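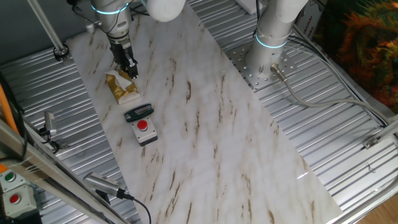

Tissues, a folding tool set and a red push button share the marble-patterned panel at Flometti.

Marble look comes to the Flometti workshop
Sunday, May 18, 2025

Well, it's in! After weeks of me going on about it to anyone who stood still long enough, the workshop has its marble-patterned top, and I've spent far too much of the weekend looking at it. It's white with long brown and tan streaks, shiny enough to throw the lights straight back at you, and it sits over the same ridged metal floor we've always had. I know some of you wanted plain grey. I did hear you. But grey was the most popular answer by only two votes, and the people who wanted marble wanted it a great deal more loudly.

The panel came from Brekanico, who had it listed as an end-of-line piece for 40 pounds, and they let me come and look at it before paying (I took a torch, which got me some looks in the showroom). There were two others in the same pattern and I turned them both down. One had a chip in the corner and the other had hardly any veining, and if we're having marble then I want to see some marble. Getting it home was a squeeze. It went in the van on the slant with a blanket under it and I drove back from Kristiansen Road at a speed that made me very unpopular.

So what's gone on it? Small everyday bits, mostly. The gold packet of tissues got a spot straight away, and I have to say it looks rather grand against the brown streaks - a bit like something you'd find in a hotel lobby. The black folding tool set was next to it for a while, and the grey box with the round red button too. 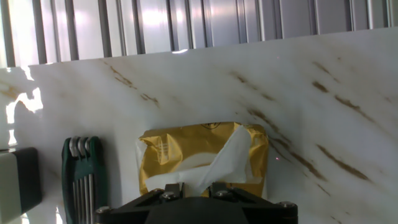 I've had a few questions about cleaning, so let me deal with those. A soft damp cloth and then a dry one, please, and keep the scouring pads in the cupboard. The shine is the best thing about it and also the thing that's going to give us the most trouble, as every fingerprint shows up when the lights are on. If you spill something, grab a tissue and mop it up there and then, and put the packet back where the next person can reach it. Hot drinks stay on the shelf by the door, same as before. I'm looking at you, Thursday evening lot!

The glare has had a mixed reception. Sit on the wrong side and you get a big bright patch right where you're trying to look, and one regular told me she'd be bringing sunglasses. I've asked Pronik, who did our lights, whether they can angle the fittings away a little. They want to come and see it first and the soonest they can manage is in 4 weeks, so for now my advice is to shuffle along until it stops bothering you.
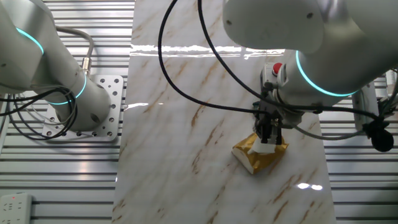
Small things do seem to go missing less on a pale surface, mind you. The old top was so dark and so scratched that a hex key could lie there all afternoon without anyone spotting it. Now a black tool shows up from the doorway, and I've already found two things I'd written off as lost (one was in my own coat pocket, so perhaps that doesn't count).

We'll keep the panel until September and then see how people feel about it. If it's scratched to bits by then we'll think again, and if it's still looking smart I'll ask Brekanico whether they've got anything to match for the side bench. The old top is leaning against the wall in the back corridor and it's free to whoever wants it. It's heavier than it looks, so bring a friend and something to wrap it in. Drop me a message before you come and I'll make sure the side gate's open.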